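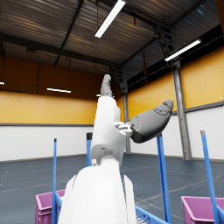 Notebook, sim bench, December

Picking up the grasp timing problem from the last entry. Short version: the planner is fine, the clock handling was wrong, and one of the pose checks was too strict.

Setup as before. Warehouse hall scene, roller conveyors, pink bins, green bottles as the test object. Controller is Stosov on the current branch, perception is the Punden node, bin layout from the Turotex scene file with no edits. Physics step left at 2 ms. I did not touch the roller friction this time, because last time I changed it together with the gains and then could not say which of the two had helped.

First batch was 780 episodes with the old code, run overnight. The failures fell into two kinds. In one the hands close late and the bottle has already moved on. In the other they never close at all, and the arms sit in pre-grasp until the timeout. I had been treating these as one fault. They are separate.

Late closing: Punden stamps the bottle pose when it publishes, and Stosov reads that stamp as the time of capture. The gap between the two is the inference time, which goes up when there is more than one bottle in view. So the predicted position lags, and it lags more on a busy belt. Changed the node to carry the render time through to the message. One line in the node and a good deal of fiddling in the message converter, which had its own idea of what the field meant.

Never closing: the pre-grasp check wants both palms within tolerance of the bottle's long axis. The axis comes out of the pose fit with either end as "up", and it flips. When it flips the check sees the wrong angle and refuses. 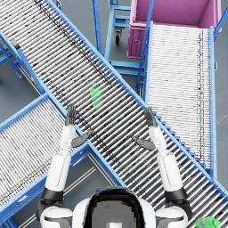 D. Brandão

The pose above is the one I have been using to step through the check by hand. Both hands open, thumbs turned in towards each other, bottle lying on the rollers further up. With the axis pointing to the cap the check passes. Negate the axis, change nothing else, and it is rejected. Fixed by taking the absolute value of the dot product. The cap end matters for placing, so I kept the signed version there and renamed it so the two don't get mixed up.

Reran from the same seeds after both fixes. No late closes in the log. 11 episodes still time out. I have opened four of them so far and all four have a second bottle close to the first, with the tracker swapping IDs between them. That is a Punden matter and I would like to leave it out of this branch.

Log for the rerun is nearly 3975 MB, mostly joint states at full rate. Should drop the rate on those before the next long run, or the shared disk fills up again.

To do:
Look at the remaining timeouts.
Unit test for the flipped axis, both signs.
Ask whether the placing code anywhere relies on the old stamp.
Arm-up start pose: check the wrist limits in the config match the model file. They differed in the last release.
Merge once the test is in.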